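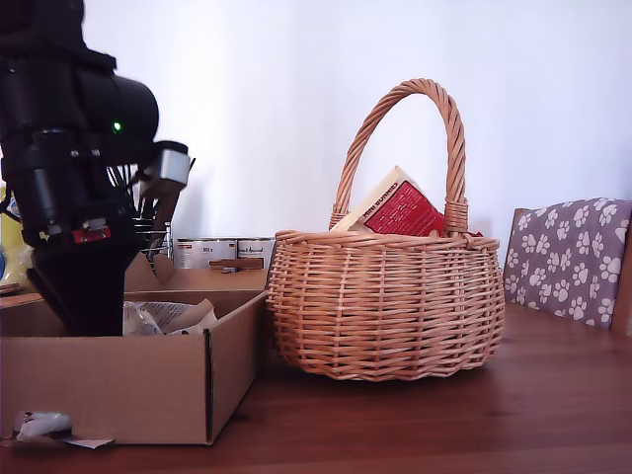 Amton Home Arm: my gallery so far

I've had the Amton kit on my kitchen table in Zovedstead since April, and people keep asking what it's like to live with, so I'm putting a few pictures up with my notes. The kit is the arm, the gripper, the wrist sensor and a clamp, and mine came to 2,893 with the longer cable. Yes, that's a lot of money for something that packs gift baskets! But I make up baskets for the spring fair over in Paltville every year (200 last time, my poor back) and I wanted to see if a machine could take on the boring half of it.

Setup took me 2 evenings. The manual is fine up to the part where you teach it your table height, and then it gets vague, so go slow there and save your settings before you move on.
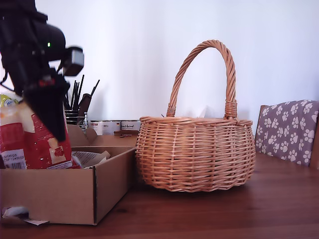

Grip strength is the setting I fiddle with the most. Amton ships it on 3, and I'd leave it there for boxes, but bags of sweets want a softer touch or you end up with a sad, squashed corner. I also had to rethink my basket. I love the willow one with the tall braided handle, but an arched handle is one more thing for the arm to get around, and a plain tray would be a much kinder place to start. The long, tapered fingers do suit a deep cardboard box, I'll give them that. I tried a friend's Wegener for a weekend and its stubby fingers drove me up the wall. 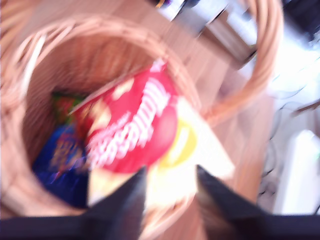 Fingers spread over the goodies, red packet in the middle and a blue wrapper tucked in beside it.

Would I buy it again? I think so, yeah. The app needs work (why is the pause button two menus deep?) and I'd like a shorter power cord in the box as an option. More pictures once I've tried the soft fingertips, which are still on back order.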